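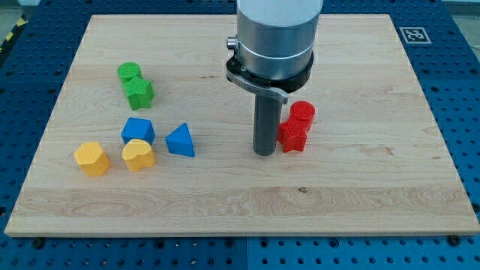 **Eating Out / Markets and Food Halls**

# Cleltano Food Hall: your questions answered

Updated 2024-07-26

We get a lot of messages about the food hall on the Trorkdale side of the river, so we've put the usual questions on one page. Stall line-ups change, and we update this when they do.

### Where is it?

Cleltano is on Fonseca Street in Trorkdale, in the old bus depot. The main doors face the street. There's a second entrance at the back by the canal path, which is the better one if you're on foot from Jirkton.

### When is it open?

Tuesday to Sunday, from 11am. Kitchens take last orders at 9pm and the bar closes an hour and a half later. It's shut on Mondays, including bank holiday Mondays.

### Do I need to book?

Not for most visits. Seating is shared and you sit where you like. Groups of more than ten can reserve the long tables upstairs, using the form on the hall's own website. You'll need to give 2 days' notice and the tables are held for fifteen minutes.

### How do I order?

Go to the counter you want, order and pay there, and take a buzzer. You collect the food yourself. If you're eating from three different stalls you'll be queuing three times, so send someone to find seats first. There is no app.

### Is it card only?

The stalls are. The bar takes cash as well.

### What should I eat?

Our regular picks:

- **Flatbreads.** The lamb one with pickled turnip is the most filling thing in the building. The spinach and white cheese is nearly as good.
- **Dumplings.** Pork and chive, steamed. Ask for the black vinegar, which is kept behind the counter.
- **Fried chicken.** Good on its own, but the bun is too sweet for us.
- **Rice bowls.** Best value at lunch. The aubergine bowl hasn't changed since the hall opened in March and we hope it stays that way.
- **Custard tarts.** Often sold out by four on Saturdays.

We've left out the pizza. We tried it twice and the base was underdone both times. We'll go again later in the year.

### How much does a meal cost?

Most mains are between £8 and £13. The tarts are £2.60 each or four for £9. Two of us usually spend a little under £50 with drinks, and that includes pudding.

### Is there much for vegetarians and vegans?

Every stall has at least one vegetarian main. Vegans are best served by the rice bowls and the dumplings. The chicken stall does fried mushrooms, but they go in the same oil as the chicken, so ask before you order.

### What about allergies?

Each counter keeps an allergen folder and will hand it over if you ask. The kitchens are small and open, with flour and nuts in use in several of them. Anyone with a severe allergy should speak to the stall directly.

### Can I bring children?

Yes, until 8pm. High chairs are stacked near the back entrance and there are changing facilities in both sets of toilets. Half portions are available from the rice and flatbread stalls but aren't on the boards.

### And dogs?

Ground floor only, on a lead.

### Is it accessible?

The ground floor is level throughout, with an accessible toilet beside the bar. A lift goes to the upper floor. It's noisy on Friday and Saturday evenings, and weekday lunchtimes are much quieter.

### How do I get there?

The 103 bus stops outside and runs between Jirkton and Trorkdale until late. The hall has no parking of its own. The nearest car park is behind the library and is free after 6pm. Bike racks are by the canal entrance, and they fill up at weekends.

### Do you get paid to recommend places?

No. We pay for our own meals and the hall doesn't see our pages before they go up.

### I've spotted a mistake. Who do I tell?

Use the contact link at the foot of the page and put "Cleltano" in the subject line. Price changes are especially useful to us.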